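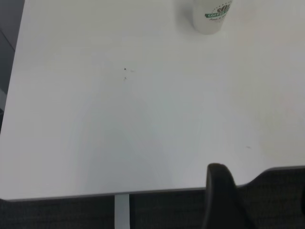 Public libraries should stop trying to be quick. I have been a regular at the Zirstead branch for most of my adult life, and in the last few years every change made there has had the same aim, which is to get people in and out faster. The holds shelf was moved next to the door. The long desk was taken out and two checkout stations were put in. The reading room lost half its chairs. What a library needs is a plain white table with enough bare surface to spread out on, a disposable coffee cup standing on it, and no one asking when you will be finished. A table like that costs very little, and it does more for a town than the checkout stations do.

I know the argument on the other side. The branch reports its year in numbers, and the numbers it has are loans, visits and holds filled. A person who picks up a reserved book and leaves in under a minute counts as one visit and one loan. A person who sits down after lunch and reads until closing counts as one visit and often no loan at all. If you ran the building from that report you would do what they have done.

In October the branch put out a short notice about the past year. It said 2562 holds had been collected from the new shelf. It said nothing about how long anyone stayed, and I don't think anyone had tried to find out. I asked at the desk and was told politely that the system doesn't record it. The system is called Nerkico and it was bought to manage loans, so I can't blame it for that. But a town council reads what it is given.

Laine Lapiņa, who taught me bookkeeping at the adult school a long time ago, used to do all her class preparation in that reading room. She told me she could have done it at home, where she had a desk and a better lamp. She went because at home she got up every few minutes to do something else. I have heard the same from students, from a man who was writing letters to get his pension sorted out, and from parents who had one free hour and nowhere to spend it. None of them wanted a faster service. They wanted a place to stay put.

People say the coffee shops do this now. They do it for those who can pay, and only up to a point. Petrauskas, on the corner across from the library, is a good café and I have nothing against it, but there is a card on every table asking customers to keep it to an hour at busy times. That is fair. They have rent to pay. The library has no such reason, and when it begins to act as if it did, there is nowhere left in the middle of town to sit for free out of the rain.

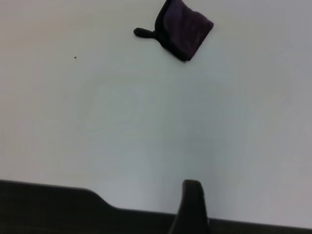 The rule on drinks is a small part of the same thing. For years you could not bring in so much as a bottle of water. Now you can have a drink at the tables, and I think that was the best decision the branch has made. There was a lot of worry about spills. I would accept a few stained pages each year as the price of having people stay. Books are meant to be worn out by use, and the ones that matter can be bought again.

What I would like is modest. Put back four of the large tables. Keep one side of the reading room free of screens. Leave the lights on until the posted closing time instead of switching off half of them early, which tells everyone to go home. Lend out cushions for the hard chairs if the money won't stretch to new ones. The branch in Cliltness did most of this and kept its checkout stations too, so the two can live together in one building.

I would also like the yearly report to have one more line in it. Someone could walk through the room at the same hours each week and write down how many people are sitting there. It would be a rough figure. It would still be the first one that had anything to do with why I go.

The budget meeting is open to the public and comments can be sent in by mail. I have sent mine.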